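Home | Tables | Refinishing | Care Guides | About Us | Contact

About Pappas Table Works

Pappas Table Works repairs and refinishes wooden tables. We do dining tables, kitchen tables, desks and workbenches, and we have kept to tables from the start. Chairs and cabinets we pass on to other shops.

The business was started by Mervyn Haslam in a rented garage with one sander and a set of clamps. Kacper Stępień joined as a finisher and is now co-owner. There are 4 of us in the shop today, and the garage has been replaced by a proper building with a spray room and a loading door wide enough for a farmhouse table.

What we do

Most of our work is stripping old finish, fixing splits and loose joints, and putting on a new coat that will hold up to daily use. We have finished 600 tables so far, from small card tables to a library table that needed six people to lift. We also match stain for customers who want an extra leaf made for a table they already own.

Color is the part people ask about most. Brown can lean red, yellow or gray, and the same stain looks different on oak than it does on maple. We make a test board for every job and ask you to look at it at home, in daylight and again in the evening, before we start.
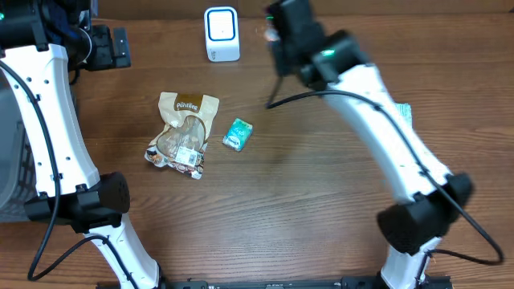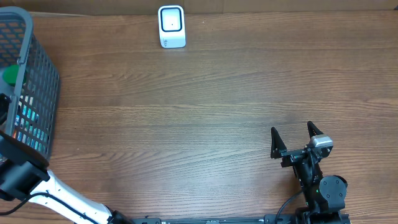
Wooden tabletops with brown finishes and the grain running left to right.

How a job works

Send us the size of the table and tell us what is wrong with it. Kacper answers most of these messages himself – usually the same day. If the table can travel, we pick it up. If it can't, we come to you for smaller repairs.

A full refinish takes 2 weeks in most of the year. December is busy with holiday dinners, so book early if you need the table back by then. Our minimum charge is $235, and that covers pickup and return inside the county.

Visiting the shop

Drop-ins are fine on weekday mornings. Park by the loading door and ring the bell – the sanders are loud and we may not hear a knock.

Filed under: About the Shop
Shares: 12 | 3 Comments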